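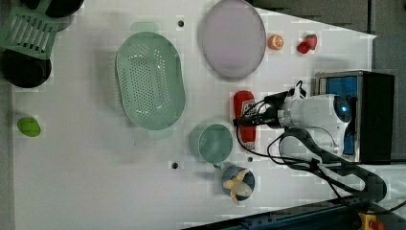 Obaidul Bepari objected, when an early draft of this section was circulated, that a play kitchen is sorted by the child long before it is sorted by the adult, and that any account of storage ought to begin there. The objection was accepted. The section therefore treats the arrangement of play food and toy dishes on the table as a matter of use first and of putting away second.

3.2 Vessels and what is put in them

The Joscombe inventory lists 2,885 play kitchen items held by the lending rooms. Most entries record a single item. The inventory does not record which items are kept inside others, although staff at the lending rooms described this as the most common state in which a set comes back. Cups are returned with fruit in them, and bowls are returned stacked or filled.

For this reason we distinguish between a vessel that is empty and a vessel that is occupied. A cup with a banana resting in it, its peel spread over the rim, is entered as occupied even when part of the food lies outside the cup. The coders, Sena Ayaaba and Nusrat Jayawardena, first disagreed on this point. Jayawardena held that food should be counted as contained only when it lies wholly below the rim. The wider rule was adopted because toy food is often too large for toy cups, and a strict rule would have left many ordinary pairings unrecorded.

Color was coded separately. Green vessels in particular proved hard to keep apart in written notes, and coders were asked to name the shape before the shade — "bowl, pale green" and not the other way around. Figure 3 shows a bowl and a cup in a matching pale green, together with a blue-gray cup in the occupied state.

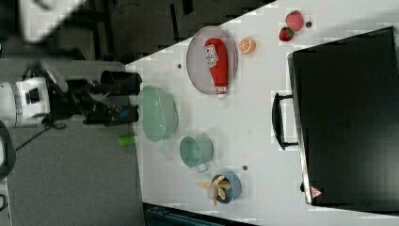
Figure 3. Toy dishes on a white tabletop, with a peeled toy banana resting partly in the blue-gray cup.

3.3 Loose items

Items that belong to no vessel were coded as loose. Fruit made up the larger share of these, followed by bottles and packets. Bottles were entered as standing or lying, and the direction of the cap was not noted. From the full inventory, 200 loose items were drawn for a second reading by Iresha Mridha, who worked without access to the first set of codes. Differences between the two readings were settled in discussion, and the agreed code was entered in the final table.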